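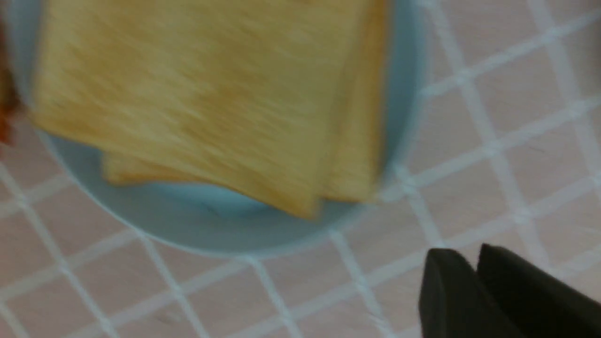 I promised last time that I'd write up the business with the bread, and then the garden got away from me and so did most of a fortnight, so make yourself a cup of tea because I do go on a bit.

For anyone new, I've been teaching a two-fingered arm to set out a pretend breakfast. It picks up a slice of toy bread, carries it over to a plate, puts it down and goes back for the next thing. I call the control program Plirwood, after the street I grew up on, and it had been behaving itself beautifully. I'd logged 396 runs without anything worse than a dropped slice.

Then came the double pick. The arm closed on the top slice of a stack, lifted, and brought the bottom slice along for the ride. Halfway across, the lower one let go and landed on the rim of the next plate, and the arm (bless it) carried on as though all was well. It came down on top of the fallen slice, pushed, kept pushing, and shoved the whole plate sideways until I got my hand to the stop button. Nothing broke, but I didn't like how long that took me. My hand was wrapped around a mug at the time, and I've since made a rule about mugs.

I spent the evening going through the log, all 3,516 lines of it. The grip itself was fine. The trouble was the height. I'd measured the thickness of one slice and let the program assume every slice sat flat on a plate, so with two stacked up the fingers went down far too low and pinched the pair of them. The second fault bothered me more — the force limit that should have stopped the arm from pushing was only switched on during the lift. On the way down there was no limit whatsoever. I had written that myself, back in July, and left a cheerful little note beside it saying "tidy up later".
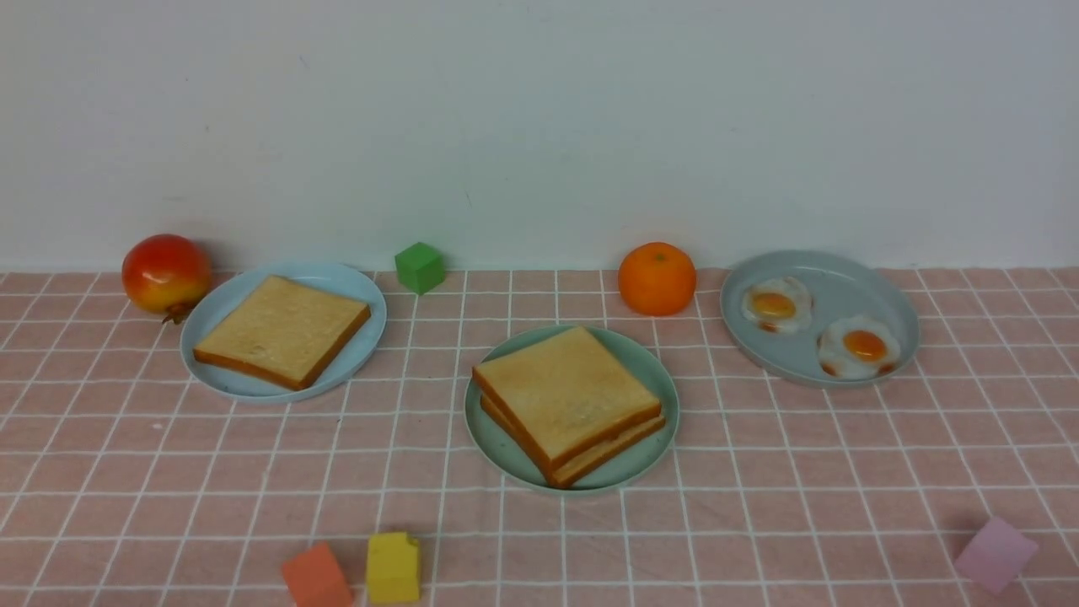
Toast, more toast and two eggs, with the fruit along the back.

So, the repairs. The force limit is now on from the moment the arm wakes up until it's parked again, and the program checks the height of the bread before every single pick. I've also moved the stop button to the front of the bench, where I can reach it without leaning across anything. I did 32 slow runs with my hand resting on it the whole time, which is dull work, but I'd sooner be bored than have that thing lean on somebody's fingers.

I haven't let it near the eggs at full speed yet. They have such an uneven edge that I don't trust my height check on them, and I'd like to sleep on it.
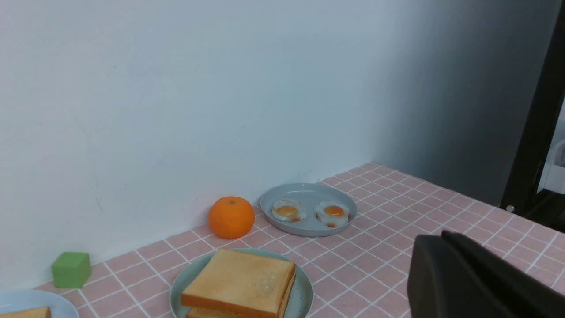 Joni Seppälä wrote to me that a force limit in software is still only software, and that I ought to have a switch that cuts power to the motors with no program in between. Mine goes through the program at the moment, so that's the next job, and the part is already on order.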